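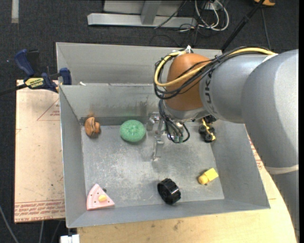

Teodoro Barajas objects that a reorder point is only a guess with a number attached, and that a stockroom clerk with a good memory will beat the formula every time. The objection was raised in an earlier session of this course and deserves a careful answer. These notes take it as their starting point.

Inventory Control, Unit 6: Reorder Points and Safety Stock
Reading time: 12 minutes

Purpose of the unit

Students completing this unit should be able to calculate a reorder point for a single item, explain what safety stock protects against, and recognize when the standard method should not be applied. Familiarity with average demand and lead time, as covered in Unit 5, is assumed.

The basic calculation

A reorder point is the stock level at which a new order is placed. In its simplest form it equals average daily demand multiplied by the lead time in days. Lead time runs from the moment the order is placed to the moment the goods are ready for use. Receiving and inspection are therefore included. Students frequently leave them out, and the resulting figure is too low.

Consider Drumell, a distributor of plumbing fittings. One of its brass couplings sells at an average of 40 units per day, and the supplier, Molov, delivers in eight days. Inspection takes one further day. The reorder point without safety stock is 40 times nine, or 360 units. When the quantity on hand plus the quantity already on order falls to 360, a new order should be placed.

Note the phrase "plus the quantity already on order." A clerk who looks only at the shelf will order twice for the same need. Drumell did so repeatedly in its first year and carried nearly 500 surplus couplings into the next.

Safety stock

The calculation above assumes that every day resembles the average day. Demand varies, and so does delivery. Safety stock is the additional quantity held to cover that variation. Where lead time is steady and daily demand is independent from one day to the next, safety stock may be estimated as the service factor, multiplied by the standard deviation of daily demand, multiplied by the square root of the lead time.

For the coupling, suppose the standard deviation of daily demand is 2.6 units and the service factor is 1.65, which corresponds to a service level of 95 percent. The square root of nine is three. Safety stock is 12.87, rounded up to 13 units, and the reorder point becomes 373.

The service level in this formula is the probability of getting through one replenishment cycle without running out. It does not mean that 95 percent of customer orders are filled. The two measures are often confused in company reports, and students should state which one they are using.

When the method fails

Items sold in irregular bursts do not suit this formula. Neither do items whose lead time changes from order to order — a separate term for lead time variation is then required, and it will be introduced in Unit 7. Seasonal goods need a reorder point that is revised before the season begins. At Fukodport, a garden supply wholesaler, the figures for hose connectors are reset every May, by which time the spring orders have already arrived and the best weeks have passed.

Return to the objection

An experienced clerk does hold information the formula lacks: a customer about to close, a supplier changing carriers. Such knowledge should be used to adjust the demand or lead time entered into the calculation, and the adjustment should be written down. An unwritten adjustment cannot be checked later, and it leaves with the clerk.

Exercise for discussion

Read the Yurt case in the course packet. Calculate the reorder point for each item in Table 2, once with inspection time included and once without. Bring both sets of figures to the seminar, together with a short paragraph on any item for which you consider the formula unsuitable. Work should be shown in full. Spreadsheets are accepted if the formulas are visible.

Contact: Department of Operations and Supply Studies, course office | Copyright, all rights reserved | Back to top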